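Section 4: Setting up the Hurell seed rate controller

Read this section before the drill goes to the field. The controller must be set up again whenever the metering rollers are changed, when it is moved to another drill, or after a software update. Settings for fertiliser are in Section 5.

Before you start

Park the tractor and drill on level ground and apply the handbrake. Lower the drill until the coulters just touch the surface. The hopper should hold enough seed to cover the agitator shaft along its full length.

You will need the calibration tray, a hanging scale, a bucket and the small brush clipped inside the hopper lid.

CAUTION: The metering shaft can turn without warning when the controller is on. Keep hands, sleeves and tools out of the metering housing until the red isolator on the drill frame is switched off.

4.1 Connecting the controller

1. Switch off the tractor ignition and remove the key.
2. Fix the controller to the cab bracket and tighten both hand screws.
3. Run the cable out through the rear grommet. Leave enough slack for the drill to turn fully in both directions.
4. Plug the cable into the socket marked DRILL and turn the collar clockwise until it clicks.
5. Connect the power lead to the tractor's 3-pin socket. Do not use the cigar lighter socket, as the supply drops when the work lights are on.
6. Turn on the ignition, then press and hold the power button until the Rostton start screen appears.

NOTE: If the screen shows "No drill", switch off and check the collar at the drill end first. Older Godon drills need the adapter lead, which is sold separately.

4.2 Entering the drill settings

1. Press MENU and choose Drill.
2. Select your working width. For widths that are not listed, choose Custom and enter the figure in metres.
3. Select the roller fitted. The letter is stamped on the end of the roller, next to the drive pin.
4. Choose the speed source. Use Radar if a sensor is fitted, otherwise choose Wheel.
5. Press SAVE. Leaving the menu any other way discards the changes.

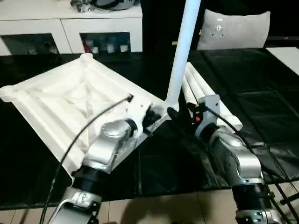
If you chose Wheel, drive a measured 100 metres in the field you are going to sow, with the drill lowered and the tyres at working pressure. Press START at the first marker and STOP at the second. The controller stores the pulse count under the name of the drill. A count taken on concrete will be too low for soft ground.

4.3 Calibrating the seed rate

1. Switch off the red isolator.
2. Slide the calibration tray under the metering housing and open the flaps.
3. Switch the isolator on and stand clear.
4. Press PRIME and let the rollers fill. Switch the isolator off, tip the seed back into the hopper and replace the tray.
5. Switch the isolator on again and press CALIBRATE. The shaft turns for a set number of revolutions and stops by itself.
6. Switch the isolator off. Weigh the seed, less the weight of the bucket, and enter the result in grams.
7. Repeat steps 5 and 6. If the second result differs from the first by more than 2 per cent, clean the rollers with the brush and start again from step 2.
8. Close the flaps and remove the tray.

NOTE: Calibrate again for every new batch of seed, even of the same variety. Dressed seed flows more slowly than bare seed.

4.4 Fault codes during set-up

Code 4: low voltage. Check the power lead and battery terminals.
Code 31: no speed signal. Check the gap at the wheel sensor, or clean the face of the radar.
Code 32: shaft not turning. Switch off the isolator and look for a blockage before pressing RESET.

Drills with the Kyriakidis twin hopper show each code with F or R after it, for the front or rear shaft.

Section revised Apr 19, 2022. Text by Philomena Lamptey, checked by Nii Fiadzo. Applies to controllers with serial numbers from 3000 upwards.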